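Molus rear light and mirror set: six weeks on the back lanes

July 9, 2023

I ought to say at the start that I am not a fast cyclist, or a particularly brave one. I ride to work and back, and on fine evenings I go the long way home through Gravero, where the lane dips under the trees and comes up again at the farm shop. It's a lovely stretch, and it's also the one where a delivery van came past so close in the spring that I felt my sleeve move. I got home, put the kettle on, and spent the rest of the evening looking at lights.

The one I settled on is the Molus, which comes as a rear light with a little bar-end mirror in the same box. I paid 39 pounds for it at Cokari, the bike shop by the station, and they very kindly let me try the mirror on my own handlebars before I handed over any money (my bars are an odd, old-fashioned width and I have been caught out before!).

Fitting the light took me a couple of minutes. There's a rubber strap that stretches round the seat post and hooks over itself, and it has stayed put over every pothole between here and the main road, and we do have some beauties. The mirror was more of a fiddle. You have to push the plug into the end of the bar and tighten a small screw, and the key they give you for it is so short that I kept barking my knuckles on the brake lever. I used my own in the end and it was done in no time.

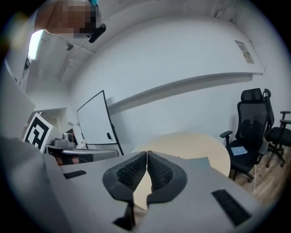 Now, the light itself. It has a steady setting, a slow pulse and a quick flash, and you go through them with one fat button that I can manage in winter gloves. I use the pulse in daylight and the steady one at dusk. My neighbour drove behind me one evening and told me she'd spotted it well before she could make out that there was a bicycle attached, which was just what I wanted to hear. I do think drivers are giving me a bit more room, though I'd be the first to admit that might be wishful thinking, or the yellow jacket.

The battery has been good. I charge it on a Sunday sort of basis, when I remember, and it has only let me down once, in June, when I'd left it switched on in my bag. There is a warning lamp, but it's on the side facing your saddle, so you'd have to be lying in the road to notice it while riding. A silly place for it.

As for the mirror, I love it, and I hadn't expected to. It wobbles on rough ground and you do have to nudge it back into place after leaning the bike on a wall, but being able to see what's coming up behind without twisting round has made the Gravero hill so much calmer. I had a Kováčik mirror years ago that was bigger and steadier, but it stuck out so far that I clipped it on every gatepost in the parish.

I'd give it four stars out of five. The fifth will have to wait until they put a longer key in the box. Cokari had the light on its own as well when I was last in, if you already have a mirror you're happy with.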